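Lista de verificação de segurança - Escola Pimwood, bloco do 1.º ciclo
Ronda de 01/07/2019, com os meus comentários
Feita por: Yulan Jia
Acompanhou: Haoran Qiu (só na parte do recreio)

Olá a todos! Segue a lista preenchida, com os comentários por baixo de cada ponto, como me pediram da última vez. Escrevi mais do que cabia nas linhas, desculpem lá, mas há coisas que um "sim" ou um "não" não explicam. Onde está "A rever" é para tratar antes de os miúdos voltarem.

1. Portão principal e entrada
Fecho automático: OK
Intercomunicador: A rever
O portão fecha bem e já não bate (que alívio para quem tem sala daquele lado!). O intercomunicador toca na secretaria mas não se ouve nada do que a pessoa diz. A Yaqin Zhong tem andado a ir à janela ver quem é, e assim não pode ser. Já liguei para a Halim e ficaram de mandar alguém.

2. Salas do 1.º e 2.º ano
Estantes fixas à parede: OK, menos uma
Tomadas com proteção: OK
Janelas com limitador: OK
A estante que falta fixar é a do cantinho da leitura da professora Xiaoyan Tan, a que ficou cheia depois da campanha dos livros. Contámos 723 livros no total das salas, e uma boa parte foi parar ali! Abanei-a com a mão e mexe. Enquanto não houver parafusos, pedi que os livros grandes passem para as prateleiras de baixo. O tapete do mesmo canto tem uma ponta levantada, mas com fita de dupla face fica resolvido.

3. Biblioteca
Saída desimpedida: A rever
Iluminação: OK
Havia 2 caixas de manuais antigos encostadas à porta das traseiras. Desviei-as eu, mas voltam sempre para lá, não sei como. Se alguém precisar de as guardar, há espaço na arrecadação. As lâmpadas novas são uma maravilha, já se lê bem na mesa do fundo.

4. Recreio
Escorrega: OK
Baliza presa ao chão: OK
Piso de borracha: A rever
Fomos os dois, eu e o Haoran, e ele subiu ao escorrega para ver os apertos (coube!). Tudo firme. O piso de borracha está a abrir junto aos baloiços, numa junta onde um pé pequeno pode prender. O orçamento da Wendov para refazer essa zona é de quase 700 euros. Parece-me razoável, mas quem decide é a direção.

5. Extintores e alarme
Validade: OK até novembro
Alarme audível em todas as salas: OK
Sinalética: A rever
Os extintores estão todos dentro do prazo, mas convém marcar já a revisão, que depois é uma correria. Falta a seta de saída no corredor da sala de música. No último simulacro saíram 59 alunos desse lado e correu tudo lindamente, só que iam com os professores e sabiam o caminho.
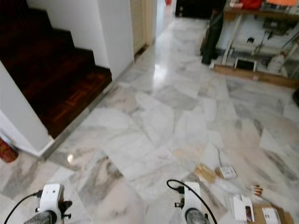

6. Circulação interior e escadas
Regras afixadas: A rever
Fila pela direita: OK
O cartaz "Aqui anda-se devagar", feito pela turma do Dehua Xue, desbotou tanto que já mal se lê, e os autores estão ansiosos por fazer outro. Sugiro que desta vez desenhem os dois tipos de piso, porque as crianças percebem muito melhor com imagens. Um chão de mármore branco polido, daqueles em que a luz até brilha, mesmo ao pé de uma escada com degraus de madeira escura, dá uma ótima conversa de turma: onde é que se abranda, onde se põe o pé, porque é que não se anda de meias. Eu própria já fiz essa conversa com o 2.º ano e tive mãos no ar até ao toque!

7. Refeitório
Chão seco à hora da ronda: OK
Cadeiras: A rever
Armário dos detergentes fechado à chave: OK
Há cadeiras com as borrachas dos pés gastas, e além do barulho escorregam quando os miúdos se balançam. Pus uma etiqueta amarela nas que precisam. As borrachas da Prosonton que comprámos para as salas servem, já experimentei uma.

8. Primeiros socorros
Caixa completa: A rever
Contactos atualizados: OK
Faltam pensos pequenos (os dos desenhos acabam sempre primeiro) e soro. A folha dos contactos está atrás da porta da secretaria, já com o número novo da Yaqin.

Quem ficar com algum ponto, ponha por favor o nome à frente na cópia que está na sala dos professores. Eu passo lá para ver o que já está riscado e volto a abanar a estante.

Yulan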